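What I watched in June

11 August 2018

I'm late with this one. I saw fewer movies than usual in June, and most of them were at home, on the couch, after nine at night. I've left out the ones I fell asleep in.

Clullach

A slow drama set in 1844, in a village where the peat has failed and the landlord's agent comes back every few weeks with a longer list. Teresa Cardoso plays the schoolteacher and she's the best thing in it. There is one shot of her walking to the church that must run over three minutes, and I didn't mind. The ending felt rushed compared to everything before it. I'd still watch it again, probably in winter.

Furier

I wanted to like this more. Gaétan Desjardins directed one of my favorite heist movies, and for the first 20 minutes this looked like another one. Then the crew splits up and the movie follows the wrong half. Fulgencio Figueroa has the only funny part and he's gone before the middle. The music is very loud. I turned it down for the chase and then had to turn it back up for the talking, and that went on until the credits.

It does look good. The night driving was shot on real streets, and you can tell. If you only have time for one Desjardins movie, pick an older one.
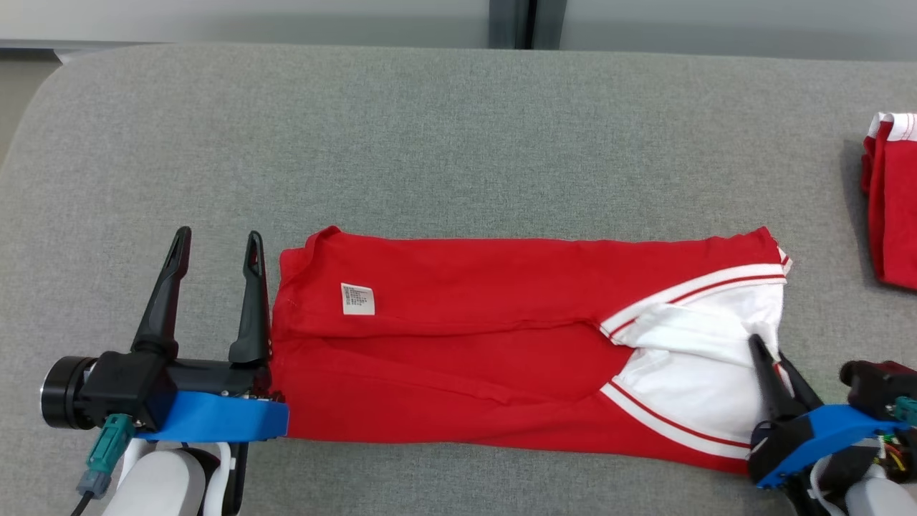
Kiani

This was the nicest surprise of the month. Elibariki Were wrote it and plays the older brother, a bus driver who agrees to take his sister to a singing contest and gets lost on the way. It's 90 minutes long and doesn't waste any of them. The songs are good too – I've had the one from the gas station in my head for weeks. My wife, who doesn't sit through subtitles as a rule, watched the whole thing.

Tarkeck

Science fiction on a small budget. Ngân Kiều is alone on screen for most of it, fixing a relay station and talking to a voice that may or may not be a recording. I guessed the twist early, but she made me care about it anyway. The last scene has no dialogue and it works fine without it.

I have two more Desjardins movies on the shelf that I haven't opened, so those are next.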